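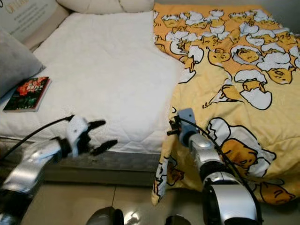
Cooling mattress protectors: worth it or a con?
Bedding and Linen > General chat

warnville_wen
January and I'm over it. Second storey, brick, west-facing bedroom, and by 10 pm it's still like a bakery up there. My sister swears by her Berico "cooling" protector and says I should stop whingeing and buy one. It's $119 for a queen. My plain white quilted one does the job and cost a third of that.

Has anyone bought one of these and noticed a difference after the first five minutes? I don't mean "it felt nice in the shop". Everything feels nice in the shop, they've got the air con going.

Tolera W
Had one for two summers. It's cool when you get in, then it warms up to whatever you are. Your body is a heater and the fabric has nowhere to send the heat except the mattress, and if that's memory foam, good luck.

I don't regret it but I wouldn't pay full price.

Standetti
Disagree with the above. Mine made a real difference and I'm a hot sleeper. I went from kicking everything off at 2 am to sleeping through. Maybe yours was a cheaper version?

Tolera W
Same brand as wen's sister. Paid full freight.

When you bought yours, did you change anything else? New sheets, new fan?

Standetti
We did get a ceiling fan put in that same month, but I'd still say it was the protector.

warnville_wen
Come on.

prapai_s
I used to work the floor at a bedding shop and I'll tell you how the demo goes. There's a swatch on the counter and you put your palm on it. Feels cold. Then you put your palm on the "ordinary" swatch, which is always a fluffy polyester thing, and it feels warm. Nobody ever got handed a plain cotton swatch to compare. I asked once and was told the cotton one had gone missing.

That cold feeling is real, by the way. Some fabrics pull heat off your skin faster at first touch. It just isn't the same as keeping you cool for eight hours.

Lamduan K
What matters more is whether it's waterproof. Most of the ones that make you sweat have a plastic layer underneath. If you don't need waterproof, get a quilted cotton one without the backing and half your problem goes away. I changed ours over once the kids were past the accident stage and it was the best thing I did for that bed. The kids' own beds kept the waterproof ones a good while longer.

Selamawit Hailu
Agree with Lamduan, with one grumble. Read the label properly. "Cotton top" or "cotton rich" can mean a thin cotton face over polyester fill. I've got one in the cupboard that says cotton in letters as tall as my thumb and 40 per cent in tiny print on the back.

brunello_l
Going to be the annoying one and say I don't believe half the numbers on these packets either. Yensuk had one with "1,000 cooling channels" on the front. Channels of what? I wrote and asked. They sent me a care guide.

I still have the care guide. Cold wash, no softener, no tumble dryer, do not iron. Nothing about channels.

prapai_s
The no softener bit is fair enough though. Softener leaves a coating and the fabric stops soaking up sweat. Same goes for towels.

Standetti
So everyone here has decided it's a scam because one bloke didn't get a reply about channels?

brunello_l
I got a reply. It was a care guide.

Selamawit Hailu
I don't think it's a scam. I think it's an ordinary protector with a decent fabric on top and a big mark-up. If it was $60 I'd shrug and say try it.

warnville_wen
That's about where I'm landing. What about thread count, does it make any odds on the sheets? I've been told to go higher and I've been told to go lower.

Lamduan K
Lower for summer. The very high ones are woven so tight they hold the heat in, and plenty of them get to the big number by counting each twisted strand separately. Look for percale — it's a plain weave, feels crisp, a bit crinkly out of the wash. Sateen looks lovely and is warmer to sleep in.

Tolera W
Linen if you can stand the price and the wrinkles. I can't stand either, so percale here too.

And before you spend anything, close the blinds on the west side at lunchtime. I put it off for years thinking it was an old wives' tale. Knocked 4 degrees off our room by bedtime, measured with a cheap thermometer on the dresser.

Standetti
One thermometer, one room. Funny how that counts as proof but my two years of sleeping through doesn't.

Tolera W
Fair hit. Though I did do it with the blinds open and closed on similar days, and I didn't install a fan in the middle.

warnville_wen
OK. Blinds at lunch starting tomorrow, percale sheets when the sales are on, and the old protector stays. Still have to tell my sister. Does anyone know if the percale fitted sheets come deep enough for a mattress with a topper, or do they ping off at the corners like my last lot?

Lamduan K
Measure the mattress and the topper together and check the wall depth on the packet. Go a size deeper than you think, the cotton shrinks a bit in the first couple of washes.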